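3.2 Collecting the demonstrations

Two ways of showing the task. Either the operator holds the gripper linkage and moves the arm by hand with the joints slack (we call this hand guiding, HG), or sits at the Fikbridge station and drives the arm remotely (RC). Same arm, same gripper, same wrist camera in both. The only thing that changes is where the person is and what the person can feel.

We recorded 307 demonstrations after cleanup. Cleanup means: thrown out if the operator stopped halfway to ask something, if the wrist camera dropped out, or if the recording started after the arm was already moving. We did not throw out slow ones, or clumsy ones where the item still ended up where it was supposed to go. This matters for section 4, where the clumsy ones do more good than we expected.

There were 6 operators. Each did both modes. Order was swapped for half of them, so that practice does not all land on one side. Nobody had driven this arm before except for one person who had used an older version of the Fikbridge station for a different job, and we leave that person in. Leaving them out changes the RC times a little and the success rates not at all.

Sessions were kept to 15 minutes and then a break. Longer than that and hand guiding gets sloppy. The arm is slack but it still has weight, and people start resting on it, which shows up in the joint traces as a slow sag toward the table. Remote control tires people differently – eyes first, they say, then the thumb.

Task wording. Operators got a card with one sentence on it, for instance "pick the pack named on the card and move it to the tray." No target path, no advice on which side to grasp from. An early pilot at Bulov did give advice, and everyone's demos came out looking the same, so the policy fell apart the first time a pack was turned around. We dropped the advice in March and have not gone back.

Grasp labels. We do not ask operators to label anything while they work. Gripper closing is read from the finger position and the grasp is marked at the moment the fingers stop. For HG this is less clean, as the operator works a trigger on the wrist with the same hand that is moving the arm, and often squeezes twice. Double squeezes closer together than the filter window are merged. The rest are left alone and counted as a regrasp.

Table setup. Two tables, Flores and Skusholm, named for where the furniture was bought from. Flores is bare and evenly lit. Skusholm is cluttered on purpose: printed coverings, other things left lying near the items, parts of wooden furniture reaching into the work area. Policies trained only on Flores demos do fine on Flores and badly on Skusholm. The reverse is much less of a problem. Training on both is what we report unless noted.

Items. Groceries mostly, dry goods in boxes and in film. We went for several brands of the same product instead of one pack of everything, becuase the hard case in a real cupboard is telling near-twins apart and then getting a finger between them. A cardboard box is easy to show. It holds its shape, its edges are straight, the finger goes down the side and that is that. Film packs are another story. They crease, the glare moves when the camera moves, and the edge you see is often just a bit of loose film at the end with no pasta in it. In HG people feel this and back off. In RC they have only the picture.

What the RC operator sees is the wrist view and nothing else. We tried adding a fixed overhead view and operators stopped looking at the wrist view nearly altogether, so the demos then rely on information the policy never gets. One view for the person, one view for the policy, the same one. The cost is that the fingers themselves cover part of the work. Figure 3 is a wrist view of this kind, spaghetti in a row: dark blue Barilla box on the left, clear and printed film packs pressed up next to it, a wide yellow-topped PASTATIME pack on the right, and the black fingertips in front of the lower parts of some of them. The label on one of the clear packs is upside down to the camera. A card asking for the box is easy here. A card asking for the narrow pack squeezed in beside it is not, as so little of it shows.

Label direction turned out to be a small headache of its own. Operators read the packs to find the right one, and with text running sideways or inverted they tilt the wrist to read it before doing anything else. In HG they just tilt their own head, and the arm stays put. So RC demos have an extra wrist roll at the start which has nothing to do with grasping. We left it in for the first round of training and the policy learned to roll the wrist at every pack, boxes included, whatever the label was doing. We now trim everything before the first downward motion of the tool. Crude but it works, and it is done the same way for both modes.

Figure 3. Wrist camera view with packs of spaghetti side by side on a flower-print table covering, gripper fingers entering from the bottom. 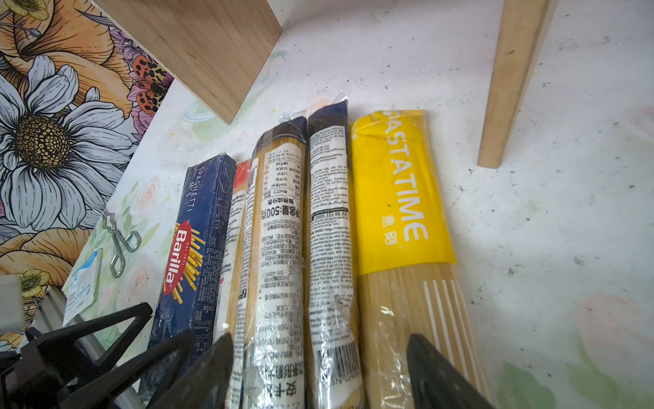 Trimming also shortens the RC demos, so all times in section 4 are given before and after it. Force is not recorded in either mode. We had wanted it for HG, but with a hand on the linkage the reading mixes the operator's push with contact at the fingertips, and we found no good way to seperate the two. Resets between demos were done by whoever was not operating, from the same stack of layout cards for both modes.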